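Celano Desk and Shelf Notes

README for the Celano folder

Maintained by Nesma Hamdy and Dario Colombo. Please write to Nesma first if you find an error in the notes, and to Dario if a file does not open.

What is in this folder

Celano is a collection of 258 short written notes about desks, shelves and the small things people keep on them. Each note goes with one picture of a room. The notes are about ordinary tidying: which book lies on the desk, what is on the shelf over it, which seat stands near, what is on the floor and could catch a foot.

We began the collection in November, after a smaller one called Morsy, which had only kitchens. Many people who used Morsy asked us for rooms where there is less to wash and more to put back in place. A desk is a good subject for this. It is small, it has a clear top, and everybody has a different opinion of when it is tidy.

The notes were written by Fouad Nasr, Nawal Belkadi and Abdelilah Amrani. English is the second or third language for all of us, so some sentences are a little stiff. We corrected the grammar where we saw it, but we did not change the words a writer chose for an object.

Files

notes.txt has all notes, one per paragraph, with the note number at the start.
rooms.txt has the list of rooms and the general type of each (study, bedroom corner, hallway, living room).
words.txt has the list of object words we agreed on.
changes.txt has what we changed between versions.
The folder pictures has one picture per note, with the same number as the note.

The current version is 4. Versions before 2 used a different numbering, so please do not mix them with the present files. If you have an old copy, it is easier to delete it and take the folder again than to repair it.

How a note is written

A note has two to 6 sentences. The writer begins with the surface where the work would happen, mostly the desktop, and says what lies on it. After this comes the storage that belongs to it, and then the furniture near. The floor comes last, and only if there is something on it.

The writer does not say who owns a thing or why it is there. We had long discussions on this point. Fouad wanted to permit sentences such as "left from the morning", because they make the note more pleasant to read. In the end we kept them out — a reader cannot check them.

When the title of a book can be read, it is copied as printed, with the author. When only a part can be read, the part is copied and the rest is left open. We do not guess titles from the color of a cover.

Words for furniture

Most disagreements between writers were about furniture, so we give our choices here.

"Desk" is used for any flat top at sitting height where a person could write, also when it is built together with shelves. "Shelving unit" is used for the whole piece, and "compartment" for one opening in it. "Stool" is a seat for one person with no back. If it has a cushion top we say "upholstered stool", and we stopped using "pouf" and "ottoman" in version 2 because the three writers understood them differently. "Pedestal table" is a table that stands on one central base. Nawal called these "plant stands" in the first notes, also when they had no plant on them, and we have corrected all that we found.

"Cable" is any cord, of any purpose. We do not say "charger" or "lamp cord" unless both ends can be followed.

What counts as tidy

Each note ends with one word: clear, light or busy. Clear means the desktop is empty. Light means a few things lie there, with enough free space to open a notebook. Busy means you would have to move something before you could write.

The word is for the desktop only. A shelf full of papers does not make a desk busy, and a cable on the floor does not either, although in both cases the note should mention it. Some users have written to us that this is too generous. We understand, but a second word for the floor would be needed, and it is not in this version.

Example entry

The entry below is from the group of built-in desks. It was written by Abdelilah and read again by Nawal on a Sunday.

Note: A hardcover copy of "The Giant, O'Brien" by Hilary Mantel lies flat on a gray wood-grain desk. The desk is part of a curved shelving unit, gray outside, with orange-brown wood shelves in the compartments. A small white box is on one of the upper shelves, and a picture of a deer head in a black frame stands on top of the unit. Left of the desk there is an upholstered stool with a cream cushion and curved white legs, and farther back a tall white pedestal table. A thin white cable runs over the floor. Light.

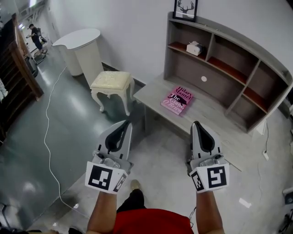 Built-in desk with curved shelves, a pink hardcover on the desktop.

Abdelilah first wrote "tissues" for the white box. Nawal changed it to "small white box", and this is the form we would like you to follow if you add notes of your own.

Known problems

Hallway desks are few, and the notes for them are shorter than the others.
The names of wood types were removed in version 4, because we could not be sure of them. You may still find "oak" in one or two places.
The order of left and right is always given from the side of the person looking at the desk. In some early notes it is possible that it was turned around.
Shelves behind glass doors are named "cabinet" in some notes and "shelving unit" in others.

Adding notes

New notes are welcome. Please read words.txt before you write, keep the order described above, and send the text to Nesma together with the picture. Dario will give the number. If you need a word that is not in the list, write it in square brackets — we will decide on it when the next version is prepared.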